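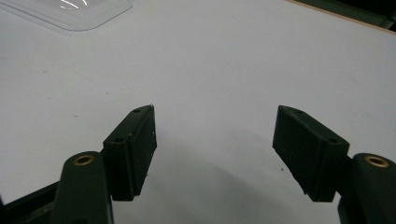 **나사반바퀴**
패드 교체부터 하지 말고 부싱 유격부터 재보세요. 우리도 작년에 패드만 두 세트 날렸음. 결국 핀이었어요

**derk_owner** (글쓴이)
아 본문을 안 적고 올려버렸네요 죄송. 지금 적습니다

Derkier 핸드헬드 그리퍼고 손가락은 녹색 무광 파트, 관절에 황동색 인서트 들어간 버전입니다. 오른쪽 패드 아랫단이 너덜너덜해졌어요. 조각 몇 개 떨어져 나간 것처럼 보이고 왼쪽은 잔기스 정도. 집을 때 오른쪽이 먼저 닿는 느낌이고 얇은 거 집으면 한쪽으로 돌아갑니다

- 패드 교체 후 사이클 1,695회
- 매뉴얼상 패드 점검 주기 2,000회
- 나사는 패드당 두 개, 토크는 안 재봄 (손감으로 조임;;)

패드만 갈면 되나요 손가락째 갈아야 되나요. 화요일에 다시 써야 해서 급합니다

**나사반바퀴**
한쪽만 먼저 닿는다 = 유격 아니면 영점. 손으로 잡고 좌우로 흔들어 보세요. 딸깍하면 부싱이나 핀

**Fonton밥먹는중**
저는 생각 다름. 패드 모서리 저 정도면 그냥 테이블에 찍힌 거에요. 상판이 단단하면 내려갈 때 끝이 먼저 박음. 유격 없어도 저렇게 됩니다
높이 스토퍼 쓰세요?

**derk_owner**
스토퍼 없음. 손으로 내립니다
흔들어 봤는데 오른쪽 아주 살짝 노는 것 같기도 하고... 왼쪽은 짱짱해요

**나사반바퀴**
그럼 핀 빼서 보셔야 함. 순서

1. 전원 내리고 손가락 완전히 벌린 상태로
2. 패드 나사 두 개 먼저. 끝쪽부터 풀고 안쪽은 나중
3. 핀은 밑에서 위로 밀기. 망치 금지 제발
4. 인서트 안쪽 닦고 핀 넣어서 기울여 봄. 저절로 쑥 빠지면 인서트까지 교체
5. 조립은 반대로. 나사는 양쪽 번갈아 조금씩

2번 순서 바꾸면 패드 틀어져요

**Flultel82**
3번 동의 못함. 우리 껀 핀이 위에서 아래로 빠지는 구조임. 밑에서 밀다가 인서트째 뽑혀서 손가락 하나 버렸어요. 버전 확인이 먼저

**나사반바퀴**
어 그건 구형 아닌가요. 제 건 밑에 턱이 없어요

**Flultel82**
구형 아님. 올해 6월에 받은 거. 턱이 아래에 있어요 핀 머리 만져보면 압니다. 넓은 쪽으로 빼세요 그게 안전

**나사반바퀴**
ㅇㅋ 그럼 3번은 "핀 머리 넓은 쪽으로"로 정정. 글쓴이님 확인하고 하세요

**Ezequiel Arrieta**
번역기라 이상하면 미안합니다. 우리 셀 같은 손가락 씁니다. 패드 나사에 나사고정제 바르지 마세요. 녹색 재질이 갈라졌습니다, 구멍 옆에서. 매뉴얼에도 없습니다. 너무 세게 조이는 것도 같은 결과

**Fonton밥먹는중**
오 이건 몰랐네. 저 발라놨는데 ㅋㅋ 큰일

**derk_owner**
저도 발랐는데요...... 풀어봐야겠다

부품은 어디서들 사세요? 패드 한 세트 견적 받은 게 배송 빼고 89유로인데 맞는 가격인가요

**Flultel82**
Dreßler 쪽이면 대충 그 가격. 손가락째로는 326유로 불렀음 저한테는. 그러니까 패드만 가세요 가능하면

**Fonton밥먹는중**
326이면 저는 그냥 손가락 갑니다. 패드 갈고 영점 잡고 또 갈고 인건비가 더 나와요

**Flultel82**
혼자 쓰는 사람한테 인건비가 어딨음

**Fonton밥먹는중**
주말이 인건비죠

**derk_owner**
중간 보고. 핀 뺐습니다. 머리가 위에 있었어요 Flultel82님 말대로 위로 뺐음
오른쪽 핀에 마모 줄 하나 있고 인서트는 양쪽 다 괜찮음. 기울여도 안 빠져요. 고정제 바른 구멍은 다행이 금 없음

예비 핀 있어서 오른쪽만 갈았더니 노는 건 없어졌는데 먼저 닿는 건 아직 조금 남아있네요

**나사반바퀴**
그건 영점. 손가락 닫고 패드 사이에 얇은 종이 끼워서 양쪽 똑같이 물리는지 보세요. 위쪽만 물리면 패드 각도, 한쪽만 밀리면 영점
근데 너덜한 패드로 영점 잡으면 의미없음. 새 패드 달고 하세요

**Fonton밥먹는중**
그리고 상판에 얇은 고무판이라도 까세요. 새 패드 또 찍힙니다. 유격 있었던 건 인정하는데 모서리는 찍힌 거라니까요 난 이거 안 굽힘

**나사반바퀴**
둘 다인 걸로 합시다

**Ezequiel Arrieta**
고무판은 두께만큼 집는 높이가 바뀝니다. 주의

**derk_owner**
패드 주문 넣었습니다. 월요일 밤에 온다네요 간당간당. 고무판은 일단 보류하고 스토퍼 먼저 만들어 볼게요
2,000회 점검은 안 믿고 거의 절반마다 한번씩 볼 생각

**Flultel82**
핀도 하나 더 시키세요. 왼쪽도 곧 갑니다

**derk_owner**
아 맞다. 추가 주문하러 감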